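Kiltau Publishes Results of Household Chore Trials

NORKCOMBE, November: Kiltau today released findings from its Plaltar project, a study of how well machines handle everyday work with cloth. The team recorded 2577 attempts at 40 chores, from folding towels to sorting straps and bags.

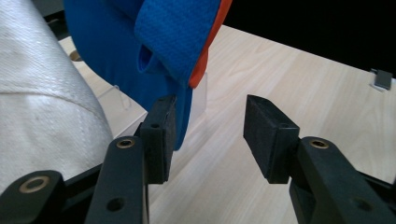

Soft goods remain the hardest category. "Machines are not yet ready to take over the laundry room," said Serena Sorrentino, project director. Of the 40 chores, 8 met the standard set for unsupervised use. Further trials will be held in Abu Hammour.

Media contact: Anil Achari, Kiltau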